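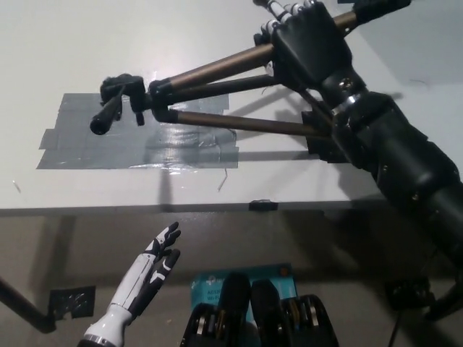 Wuderley: eine Sammlung deutschsprachiger Flurnamen mit Tonaufnahmen

Version 2, Stand März

Worum es geht

Wuderley ist ein Datensatz mit 579 Flurnamen, also den Namen von Wiesen, Äckern, Waldstücken, Hohlwegen und Bachschleifen, so wie die Leute vor Ort sie aussprechen. Auf den amtlichen Karten steht oft eine geglättete Form, und wer einmal auf einer Bank vor dem Hof gesessen und nach dem "Hinteren Grund" gefragt hat, weiß, dass dort erst einmal niemand versteht, was gemeint ist. Gesagt wird "Hinnergrunn", und genau diese Form wollten wir festhalten, bevor sie verschwindet (bei manchen Namen waren wir vermutlich schon zu spät dran).

Angefangen hat das Ganze als Zettelkasten, später wurde eine Tabelle daraus und noch später dieses Verzeichnis hier. Man merkt den Einträgen ihr unterschiedliches Alter an, dafür bitten wir um Nachsicht.

Was in den Dateien steht

namen.csv enthält eine Zeile pro Flurname, mit der Schreibung laut Karte, der gesprochenen Form in einer vereinfachten Lautschrift, der Art des Geländes und, wo bekannt, einer Deutung. Trennzeichen ist das Semikolon, die Kodierung UTF-8. Excel macht beim direkten Öffnen gern Unsinn aus den Umlauten, also lieber über den Datenimport gehen.

aufnahmen/ enthält die Tondateien als WAV, mono. Der Dateiname entspricht der Kennung in der ersten Spalte der Tabelle. Zu 35 Namen gibt es keine Aufnahme, die Spalte "ton" bleibt dort leer.

deutungen.txt ist ein Sammelbecken für alles, was in keine Spalte passt: Sagen, Streitfälle, der lange Briefwechsel darüber, ob die "Galgenwiese" wirklich etwas mit einem Galgen zu tun hatte. Venkatesh Shetty hat dort seine Notizen zu den Bachnamen eingetragen, sehr lesenswert und leider ohne jede Gliederung.

Wie gesammelt wurde

Die Gespräche fanden bei den Leuten zu Hause statt, meist am Küchentisch und meist länger als geplant. Wir haben immer zuerst frei erzählen lassen und erst danach die Karte ausgebreitet, damit die gedruckte Schreibung die Aussprache nicht färbt. Im Hintergrund hört man deshalb Uhren, Hunde und gelegentlich einen Traktor. Herausgefiltert haben wir nichts davon. Die Lautschrift stammt von Tumelo Rampersad und ist in lautschrift.txt erklärt.

Bekannte Schwächen

Wiesen- und Ackernamen sind deutlich besser vertreten als Waldnamen. Jüngere Sprecher fehlen fast ganz. Die Deutungen sind mit Vorsicht zu genießen, vor allem alles, was mit "Heiden-" oder "Schweden-" anfängt, da wird seit jeher gern fabuliert. Bei gleichlautenden Namen in benachbarten Gemarkungen kann es Verwechslungen geben, wir arbeiten daran.

Nutzung

Tabelle und Texte stehen unter CC BY 4.0. Die Aufnahmen bitte nur für Forschung, Unterricht und Heimatpflege verwenden, so ist es mit den Erzählenden abgesprochen. Wer einen Fehler findet oder einen Namen anders kennt, legt am besten ein Issue an und nennt dabei die Kennung und den Ort. Über neue Waldnamen freuen wir uns ganz besonders!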